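Long Tables and Dark Curtains: Tips for a Workroom That Doubles as Everything Else

I have been wanting to write this page for ages, and August is the month when I pull my whole workroom apart, so it seemed like the right time! I love a long wooden table. I love it more than any other piece of furniture I have owned, and I include the good armchair in that. You can cut fabric on it, sort seeds on it, glue things, wrap parcels, feed people. The trick is keeping it in a state where you want to do any of those.

Most of what follows is small stuff. A few of the tips came from readers of the Komer workshop pages (keep them coming), and the rest I learned by ruining a tabletop or two of my own.

Start by clearing the whole surface

Do it properly, down to the wood. Push nothing to the far end "for now." I put a big box on the floor, sweep everything into it, and then only take back out what I need for the job in front of me. Whatever is still in the box at bedtime gets put away or given away. It sounds strict, but it is wonderfully freeing, and the table looks twice as long.

With the top bare, run your palm along the grain from one end to the other. You will feel rough patches long before you see them. Mark each one with a bit of masking tape so you can find it again once the sanding dust is flying.
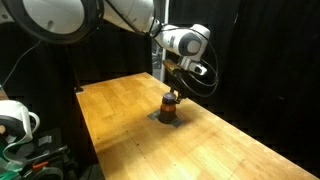 Welterent
Home and workshop tips editor

Sanding, but gently

For rough spots I use 300 grit wrapped around a cork block, and I go with the grain every single time. If the patch is really bad, begin with something coarser and work up to it. Feather out past the edge of the patch by a hand's width or you will get a dip that catches the light forever after. Wipe off the dust with a barely damp cloth and let the wood dry before you put anything on it. Overnight is best. I have cheated and regretted it.

Oil or wax?

Oh, this one gets people going! I am on the side of oil for a working table and wax for one that mostly gets looked at. Oil sinks in, it can be touched up in one spot, and it forgives a wet mug. Put on 2 thin coats, and I do mean thin, rubbing each one until your cloth stops dragging. Leave plenty of time in between (the can will tell you how long). A thick coat stays sticky and collects every bit of fluff in the house.

One serious word about oily rags. Never ball them up and toss them in the trash, as some oils heat up as they cure and a heap of rags can catch fire. Lay them out flat outdoors, away from anything that burns, until they are completely dry and stiff, then follow your local rules for getting rid of them.

Hang dark curtains behind the table

This is my favorite tip on the page and the one I get the most puzzled looks for. Black curtains in a workroom! They sound gloomy and they are marvelous. A plain dark backdrop hides shelves full of half-finished projects, cuts the glare from a window behind you, and makes anything standing on the table easy to see. Small objects in particular. I used to lose spools of thread against my busy wallpaper, and now I spot them straight away.

A few things I picked up while hanging mine:

Go wider than you think. Flat, stretched curtain lets light in at the sides, so buy enough to let it hang in soft folds.

Use more than one section if the wall is long. Separate sections are far easier to take down and wash, and you can open just the bit you need to get at the shelves.

Stop the hem just off the floor. Dark fabric shows every speck of lint and sawdust, and a hem that drags is a broom you can't empty.

Check that the curtain is well clear of heaters, glue guns, soldering irons and anything else that gets hot.

For the lint itself, a rubber dish glove is better than any roller I have tried. Put it on, dampen it slightly and stroke downward. The fluff rolls up into little sausages that you can pick right off. So satisfying!

Wash dark curtains inside out in cold water, by themselves the first time, and hang them back up while they're still a touch damp so their own weight pulls the creases out. Check the label first if they have a blackout coating, because many of those only want a sponge.

Tame the cables

Any cord that has to move needs slack, and any cord that doesn't move needs to be out of the way. For lamps on swing arms and tools you carry back and forth, leave a generous loop near the part that moves and tie it loosely on either side of the loop. Pulled tight, the cord takes the strain right where it joins the plug, and that's where it will fail. Hook-and-loop ties are much nicer than plastic zip ties here. You can undo them with one hand, and they don't bite into the cord.

Everything else can run along the back underside of the table in clips. Stick the clips on clean bare wood (before oiling!) or they will drop off within the week.

Use color bands for little things

If you keep bits and pieces in small jars or tubes, wrap colored tape around them in bands. I do one color for what is inside and another for the size, stacked one above the other, so I can read a whole row from across the room. Cheap electrical tape works nicely. Overlap the ends by a thumb's width and press the join down hard with the back of a spoon.

The Hatetach method, which a reader sent in under that name, adds a third band for things that are running low. I tried it for almost 2 months and ran out of tape before I ran out of screws, but I still think it's a lovely idea for a tidy person.

Quick ones to finish

Candle wax on wood: chill it with ice in a bag, lift it with an old plastic card, then buff.

Pale water rings: try a dab of plain mayonnaise on a cloth, left for an hour and wiped away. It doesn't always work on old marks.

Wobbly leg: check the floor first. Turn the table end for end, and if the wobble stays in the same corner of the room, it's your floor.

Sticky label residue: cooking oil, ten minutes, then dish soap.

Next month's page is about the Altıntaş bench, which I have finally started putting together, and I already have a great deal to say about the drawers.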